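Setting up Wustum on the ward tablets: Section 2, first login and drug chart

Hi, Seija Oksanen here. I look after the clinical side of Wustum at Prarkville, and I wrote this part of the guide after setting up 40 tablets with my own two hands, so you're getting it the way I'd tell you over a cuppa (the formal version is in the Pelkonen folder if you prefer that sort of thing!).

Before you start you'll want your staff card, your ward code and a tablet charged enough to get through a medication round. You'll also need your prescribing or administering rights switched on. If you're not sure whether they are, ring Faisal Jafri on extension 167 and he'll check while you're on the line.

1. Turn the tablet on and wait for the blue Wustum sign-in screen. It can be slow the first time, so let it go.

2. Tap your staff card on the reader, then type your PIN. If it asks for a ward code, that's the four letters on your roster, in capitals.

3. Choose your ward, then tap Set as Home. I forgot this on my first go and spent half a shift looking at maternity.

4. Open any patient and check that the allergy banner shows across the top of the chart. A patient with no recorded allergies should still have a banner saying so.

Caution: if the banner is missing altogether, stop and use the paper chart. Don't give anything from that screen. 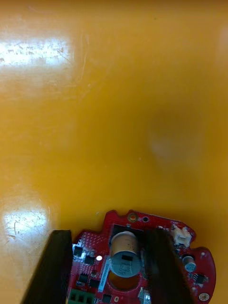 Prarkville, 17/02/2025

The steps from here on match the new release, and the old ones with the grey menu can go in the bin.

5. Go to Settings, then Round Reminders. I keep mine at 15 minutes before each dose is due, but pick whatever suits your ward.

6. Tap Sync Now and wait for the green tick. Please don't close the cover while it's going!

7. Open the practice patient (search for Skistarside, it comes up first) and chart one dose of paracetamol. Then cancel it and choose Training as the reason, so you've seen both screens before you need them on a real round.

Note: the tablet signs you out after 2 minutes if you don't touch it. Anything you've saved is kept, but a half-finished entry is lost and you'll have to key it in again. I've asked for longer and been told no, twice.

8. Sign out with the button in the top corner and put the tablet back on its charger.

If you were set up in December, you only need steps 5 to 8. Section 3 covers changing a dose that's already been charted.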